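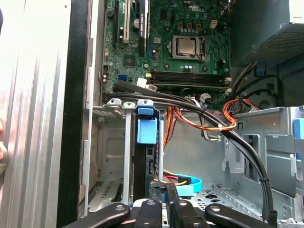
Arsalan Abbasi estime qu'on remplace les ordinateurs de bureau trop tôt et qu'on les garde ensuite trop longtemps dans un placard. La remarque est arrivée en réponse à notre précédent numéro, où nous annoncions la collecte de matériel informatique de Plukside. Elle résume assez bien ce que nous avons constaté en faisant le tour des bâtiments.

À la date du 29 mars 2022, les entreprises du site ont déclaré 217 unités centrales hors service. Par hors service, il faut entendre débranchées et sans utilisateur attitré. Beaucoup ont été mises de côté lors d'un renouvellement de parc, parfois avec leur clavier et leur câble d'alimentation, parfois sans rien. Dans le bâtiment Halonen, elles occupent la moitié d'un local prévu pour les vélos. Les locataires ont demandé à le récupérer avant le printemps, ce qui ne sera pas possible.

La collecte se fera en deux passages. Le premier concerne les machines complètes, le second les pièces détachées, les écrans et les câbles. Il est inutile de tout trier à l'avance, mais merci de ne pas mélanger les batteries et les piles avec le reste : elles partent dans une filière séparée et doivent être déposées dans les bacs prévus au rez-de-chaussée.

Une partie du matériel sera remise en état par l'atelier Clolitau, à Brekham. L'atelier ouvre chaque unité, la dépoussière, vérifie l'alimentation et la mémoire, puis décide si elle repart ou si elle sert de réserve de pièces. Les anciennes machines de bureau se prêtent bien à ce travail. Les barrettes de mémoire s'échangent, les lecteurs aussi, et un disque SSD d'entrée de gamme suffit souvent à rendre un poste utilisable pour le courrier et le traitement de texte.

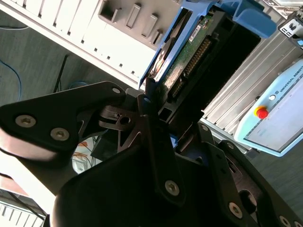
Les ordinateurs portables posent davantage de difficultés. Sur certains modèles récents, la mémoire est soudée et la batterie collée. L'atelier les accepte quand même, à condition que le chargeur soit fourni. Sans chargeur, il faut en chercher un compatible, et le temps passé dépasse vite la valeur de l'appareil.

Reste la question des données, celle qui revient le plus souvent dans vos messages. Supprimer les fichiers et vider la corbeille ne suffit pas, et un formatage rapide laisse lui aussi des données récupérables. Chaque entreprise reste responsable de ce que contiennent ses disques jusqu'à leur remise. Trois solutions sont proposées :
Vous effacez vous-mêmes les disques avec un logiciel adapté et vous joignez le rapport d'effacement.
Vous retirez les disques et vous les conservez.
Vous les confiez à l'atelier pour destruction, contre signature d'un bordereau.

La dernière formule est la plus simple à organiser, mais elle prive la machine de son disque. Si vous hésitez, parlez-en à votre service informatique avant de remplir le formulaire — les changements de dernière minute compliquent beaucoup la préparation des palettes.

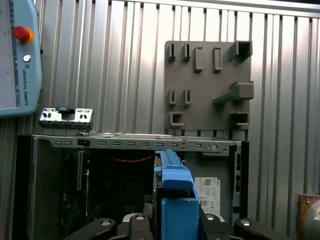
Et les machines qui n'ont jamais servi qu'à l'affichage dans un hall, faut-il aussi les effacer, demande une lectrice. Oui. Un poste d'affichage garde des mots de passe du réseau sans fil, des identifiants de session et parfois un accès à un dossier partagé. La règle est la même pour tous les appareils, y compris les imprimantes multifonctions, dont certaines contiennent un disque dur.

Côté budget, le transport jusqu'à Brekham coûte environ 828 euros pour l'ensemble de l'opération. La somme est prise sur les charges communes et ne donnera lieu à aucune facture séparée. Les entreprises qui souhaitent un certificat de destruction nominatif devront en revanche le régler directement à l'atelier.

Les postes remis en état seront proposés d'abord aux salariés du site, puis aux écoles de Brekham. Ils sont livrés avec un système Linux installé et sans suite bureautique payante. Il n'y a pas de garantie, mais l'atelier reprend les appareils en panne et tente une seconde réparation si la pièce est en stock.

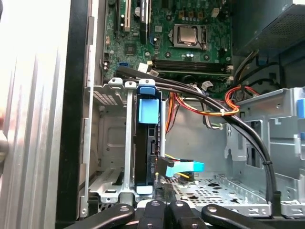

Carte mère et processeur dans une unité centrale ouverte.

Le formulaire d'inscription est disponible à l'accueil du bâtiment Halonen. Indiquez le nombre d'appareils, l'étage et le nom d'une personne à joindre le jour de l'enlèvement. Les machines doivent être débranchées et accessibles sans badge. Les cartons ne sont pas nécessaires pour les unités centrales, mais les écrans doivent être protégés, au moins par une couverture ou un film à bulles.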